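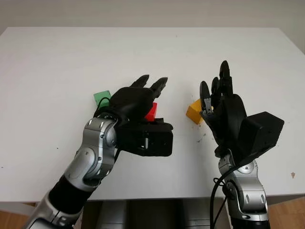
Orport workshop gives its two-armed robot a fall checkup, fingertips first

Regulars on the Forketmont estate in Orport will know the Gostden workshop, the long, low building behind the bus turnaround, and many of you have stopped in at one of the open evenings to see the two-armed robot pick things up and put them down again. It has been a busy summer for the machine, and in September the workshop set time aside to go over it properly, from the shoulders down to the fingertips.

The fingertips turned out to be the part most in need of attention. Every pad has a fine, grippy texture that lets it hang on to small things, and it wears fastest right at the tip, where it meets the table first. One of the pads now has a ragged, chipped end. The workshop keeps a paper log for each hand (a nice old-fashioned touch, in a room full of computers!), and the one for that pad stands at 651 picks. Pads are meant to be looked over every 100 picks and changed at 1000, so this one is going early and the inspection sheet is being rewritten to ask for a closer look at the very end.

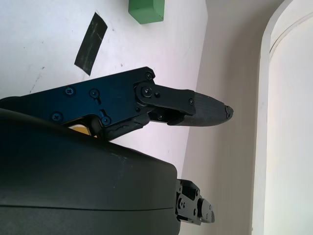
Lorna Petsch

Changing a pad is a small job, and a rather pleasant one to do if you have the patience for little screws. The arm is brought to rest, the power to the hand is switched off at the cabinet, and the screws are put in a lidded tin in the order they come out. The new pad goes on, the linkage is moved gently by hand through its whole travel to feel for any catching, and then every screw on the plate is checked with the same driver. The workshop orders its pads from Durán, and the next box is due on Wednesday.

The cables get their turn as well. They need enough slack for the wrist to turn all the way without pulling, and not so much that a loop can drop in front of the fingers and snag. Any black sleeve that looks cracked or crinkled gets a note in the log and goes on the list for replacement, even if the wires inside are still good.

After that come the little colored blocks, which will be familiar to anyone who has brought children along. Red, green and yellow, they are the workshop's standard test after any work on the hands: pick one up, hold it, set it down, and listen for anything that sounds different from last time. 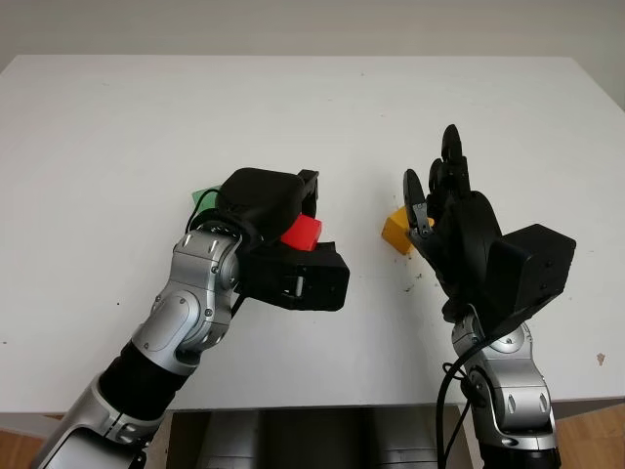
The table has its own line on the sheet too, a wipe-down before the evening session so that no crumbs or grit end up under a block or in a joint. Scuffs in the white top are left alone unless they are deep enough to catch a fingertip.

The full checkup list, with part numbers for the pads and screws, is pinned up inside the front door at Gostden, and copies are free to anyone looking after a similar machine. Open evenings go on as usual through the fall, starting at 6:30 p.m. Please use the side entrance, as the front step is still being mended.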